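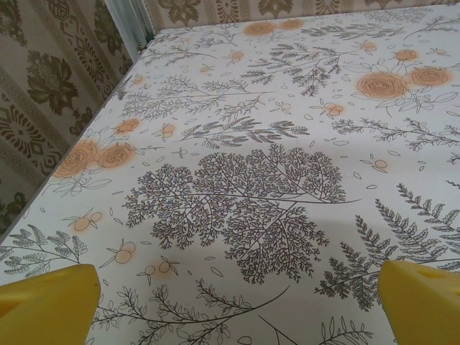

Gelbe Greiferfinger über Rosen und Farn: der Arbeitsplatz bei Bandara.

Lesezeit: 2 Minuten

Können Maschinen inzwischen aufräumen? Mit dieser Frage bin ich im Dezember zum Tag der offenen Tür bei Bandara nach Corkow gefahren, und ich wäre am liebsten bis zum Abend geblieben! Tien-fu Ko führte unsere Gruppe durch die Halle, vorbei an Kaffee und Lebkuchen, direkt zur Zelle mit den zwei Armen. 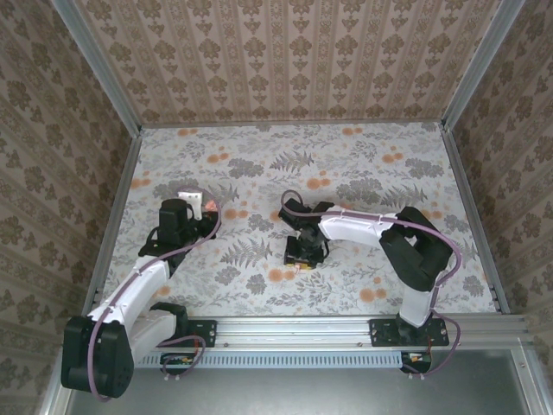
Beide sitzen nebeneinander auf einer Aluschiene, dahinter Damasttapete wie bei meiner Großtante. Geübt wird das Greifen kleiner Sachen, also genau das, was bei uns zu Hause ständig auf dem Tisch liegen bleibt. Laut Ko hat das Team 300 Durchläufe auf dem geblümten Tuch gemacht, 93 Prozent davon ohne Eingriff. Das Muster ist für die Kameras eine echte Zumutung (für meine Augen übrigens auch).

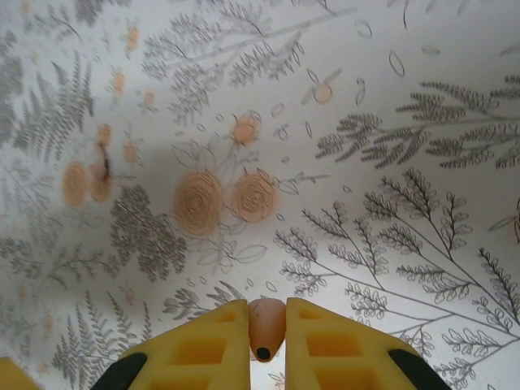 Mich begeistert, wie viel in so einem Griff steckt: Der Greifer muss die richtige Stelle finden und darf weder quetschen noch loslassen. Kai-wen Pan, zuständig für die Steuerung, ließ uns selbst mit zwei Hebeln probieren. Ich habe 10 Minuten gebraucht und war danach sehr viel milder mit den Robotern.
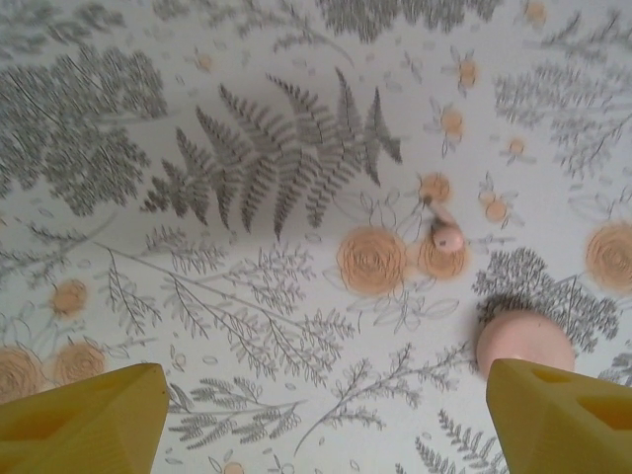
Runde und flache Teile seien am schwierigsten, meinte Pan, dünne Stiele gingen schon besser. Für die Werkbank hält sie das in Teilen für brauchbar, für die Küche noch lange nicht. Den ganzen Tisch abräumen, mit Krümeln und Gläsern? Da winkte sie ab. Trotzdem: große Empfehlung, die Führung dauert eine gute Stunde und kostet nichts. Von Plundley aus fährt der Bus bis vors Tor, Parkplätze gibt es nur vier.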